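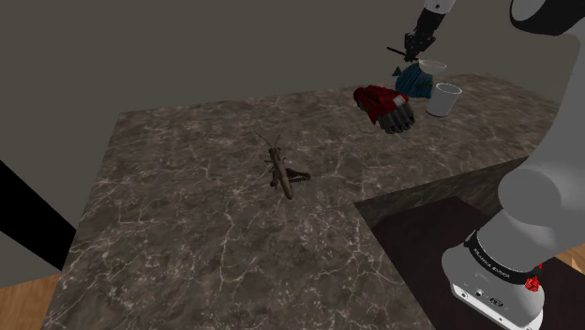 About us

Hi, I'm Nomvula Molefe, and I started Parnley because I hate clearing up the kitchen. I've told that to investors, to my mother and to a room full of high school juniors, and it's still the best answer I have. I'd spent years working on machines that moved boxes from one belt to another, very fast, and every evening I'd come home to a counter covered in stuff and think, well, why can't I have one of those for this?

So that's our whole subject. Can a machine do the everyday chores yet? We spend our days finding out, and we publish what we find, including the parts that make us look silly.

What we do

Parnley is a small testing shop in Hernden. Companies and university groups send us the software that runs their robot arms, and we give it chores. Clear the counter. Put the cup on the shelf. Pick up the glove and leave the fish alone. Then we write up how it went in language a normal person can read, and the people who sent it get the long version with all the numbers.

Most of the chores happen in simulation first, meaning a kitchen that exists only inside the computer. We build a counter, stand an arm on it (usually a Franka Emika, because so many of our customers own one) and scatter things around. A grasshopper. A fish. A cup. People always ask about the grasshopper! It's Leandro's fault. Leandro Villalba builds our object sets, and he has strong feelings about legs and antennae. A cup is easy to reason about, he'll tell you, you've got a rim and sides and you can grab it half a dozen ways. Now try something long and low with thin bits sticking out and see how clever your gripper is. He's right, and I've stopped arguing with him about it.

We run each chore 300 times with everything shuffled a little. That number came out of a long, cranky afternoon with Brodie Ngata, who does our statistics and wanted far more. I wanted to go home. We settled.

So, can they do it yet?

Sometimes! I know that's a weaselly answer, so let me break it up a bit.

Picking up one solid thing with some space around it, yes, I'd say that's in good shape. If you'd asked me when we opened I'd have said "on a good day," and now I get annoyed when a system can't do it.

Things sitting close together are harder. A cup with a neighbor right up against it is a completely different job from a cup by itself, because the fingers have to go somewhere. We see a lot of arms knock the neighbor over, then carry on very happily with the cup, and whether that counts as a pass is a fight we have in the office every few weeks. (My vote is no. If my kid did that I wouldn't call the counter cleared.)

Soft and floppy things, still rough. Gloves, dish towels, anything that changes shape the second you touch it. In the simulated kitchen we also have to be careful about what we claim, since a glove in a computer can behave a lot better than the one by my sink. We say so in every report.

And then there's knowing what "clean up" means in the first place. Where does a fish go? I don't mean that as a riddle, I mean we had to write it down. Our instructions for the counter chore run to 13 pages, and a person would need one sentence.

Would I buy a robot for my own kitchen this year? No. Would I put one on a shop floor doing the same small job over and over, with somebody nearby? Depends on the job, and for a few of them I'd say go ahead. We helped Rulstead, a parts supplier across town, look into exactly that. They wanted an arm to sort trays at the end of the line. We told them to go ahead with the trays and hold off on the bagged parts, and they weren't thrilled about the bags, but they're still speaking to us.

How we got here

We began with 2 desks in the back of a print shop and a computer that tripped the breaker if anyone ran the microwave. Mandla Venter joined that first November and rewrote nearly everything I'd done, very politely. Our first public test set is called Devadiga, and there are now 80 chores in it, from stacking bowls to putting a lid back on a jar. The jar one is mean. I love the jar one.

Naledi Pillay came on to run the real-world side, so once a system does well in simulation it can have a go at her bench too, with real counters and real crumbs. The two sets of results don't always agree, and we print both.

We don't build or sell robots, and we don't take a cut if you buy one. Companies pay a flat fee for testing, and it's the same whether they pass or flop.

Come see us

We have an open afternoon every month, from 2 until whenever Naledi wants her bench back. You can pick a chore from the list and watch the arm try it. Kids are welcome, and so are skeptics, and if there's a job in your house or your shop that you'd love to hand over, bring it along and tell us about it. The jar came from a visitor, and so did the idea of testing with the lights turned down. Parking is behind the building, and the buzzer sticks, so press it hard.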